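How Do Jellyfish Get to the Beach?

You go down to the water in June. Yesterday, nothing. Today the sand is covered in wobbly blobs. What happened?

Jellyfish can swim, but not very well. They squeeze their bell, squirt out water and move a bit. Against a strong current? No chance. So wind and tides push them to shore, sometimes lots at once. A big group is called a bloom.

On Hestlow beach last summer, kids from the Stukeck nature club counted 344 moon jellies in one morning. By the next count there were 594!! Club leader Ilari Lahtinen says the wind had turned and was blowing straight in.

What's inside a jellyfish?

Mostly water. No brain, no bones, no heart. It does have a mouth, right in the middle underneath. Food goes in there. Waste comes out the same way (yuck).

Do they all sting?

Most can. Some stings are so weak you wouldnt feel them, others really hurt. A jellyfish lying on the sand can still sting even when it's dead, so look, dont poke.

What if I get stung?

Get out of the water. Tell a grown-up or the lifeguard right away. Don't rub it. Lifeguard Tadeusz Nowakowski helped 13 swimmers in one afternoon, and he says the ones who rubbed were the sorest. 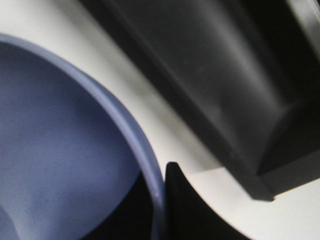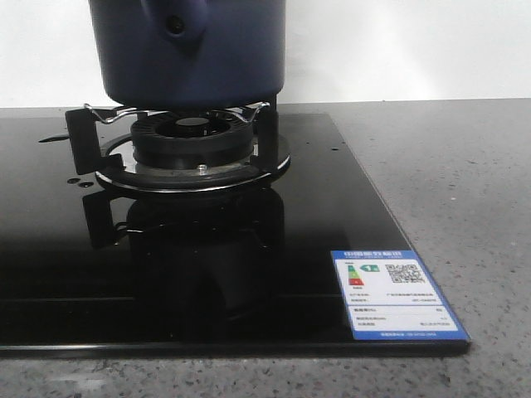
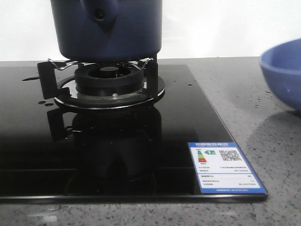
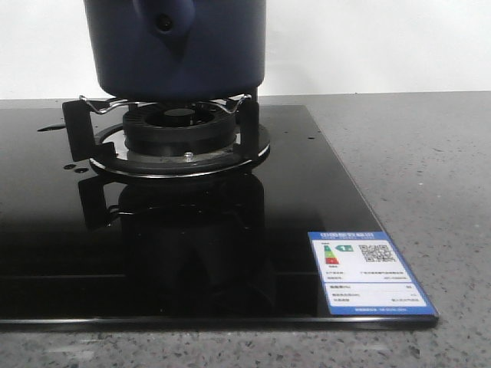
Words to know

Bell: the round top part of a jellyfish
Bloom: lots of jellyfish in one place
Tentacles: the long stringy bits that do teh stinging
Tide: the sea moving up and down the beach, every day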